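Open day at the Skellesgate knitwear mill, Brerkport

The mill on Skellesgate opens its doors twice a year, once in May and once in the autumn, and I went to the May one. It is a 25 minute walk from Brerkport station, mostly uphill, or you can take the 18 bus and get off by the chapel. Entry was free but you had to book a slot for the tour. Mine was half past ten.

The firm is called Pillai and makes jumpers, cardigans and scarves, nearly all of them striped. There is another site at Stustmont where the yarn is dyed, but that one isn't open to visitors. Everything after the dyeing happens at Brerkport on two floors, and the tour takes you through in the order the work is done.

We started in the yarn store, a long room with shelving up to the ceiling and cones sorted by shade number. The book of shades runs to 637. Our guide let us pull cones out and compare them by the window, as the strip lights make the yellows look green. Several people on the tour were knitters and this part took longer than planned.

The knitting floor is next and it is loud. You are given ear defenders at the door. Body panels and sleeves are knitted separately, flat, and come off the machines in a long string held together by a waste thread that gets pulled out afterwards. A stripe of one colour is set by the number of rows, and the rows have to match front and back or the side seams will be out. We were shown a pair that didn't match, by two rows. I wouldn't have seen it until it was laid flat.

Upstairs is quieter. Neckbands and hems are put on there, one loop at a time, on a round machine with points all the way about its edge. Then washing, drying on frames, pressing and a check over a lit table. Small faults are mended by hand. Larger ones go in the seconds bin.

The last stop was the folding and packing bench, and this turned out to be my favourite part. Everyone got a jumper and was taught the house fold. It goes face down, sleeves in across the back, one side over to the middle, then the other, then up from the hem in two turns. For stripes the trick is to line up one stripe on the folded edge with the same stripe underneath before pressing it down. If the first fold is crooked the rest will be too. The packers do it without looking -- the rest of us had to start again a few times. Fine knits get a sheet of tissue in the middle, thick ones don't.

The tearoom is in the old boiler house. Soup, cheese scones, tea in proper mugs. It was full by noon and there was a queue out to the yard. The seconds shop is across from it, with jumpers on trestle tables by size and a rail of coats that didn't seem to have anything to do with the mill. Most of the seconds had a small pull or an uneven cuff. Cards only, and no changing room, though there is a mirror.

I stayed over in Brerkport and had another go at the folding in the evening, on the bed, with a grey jumper striped in orange, pale yellow and blue. A soft velvety blanket is not the surface for it. The bench at the mill is hard and smooth, and knitwear slides where you want it to. On a blanket it drags, and the stripes go into curves as soon as you bring the bottom up at an angle.

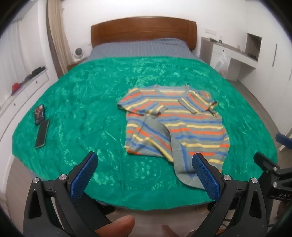 Farida wrote to me afterwards that I had the order wrong for anything chunky. She folds the body in half lengthways first, then lays both sleeves down along it, and says the shoulders keep their shape better in a drawer that way. She also never hangs knitwear, and airs it flat on a towel overnight before it goes away. I have tried her way with a thick cardigan and it does make a flatter parcel, though a wider one, so it depends on your drawers.

A few practical points. The stairs to the upper floor are steep and there is no lift, but the yarn store, tearoom and shop are all on the level. Under-tens can't go on the knitting floor. There were 297 visitors booked in for the day according to the board at the gate, and the morning tours were the busiest -- the two o'clock one still had places. Parking is on the street. The mill's own yard is kept for deliveries. Bookings for the autumn date go through the shop.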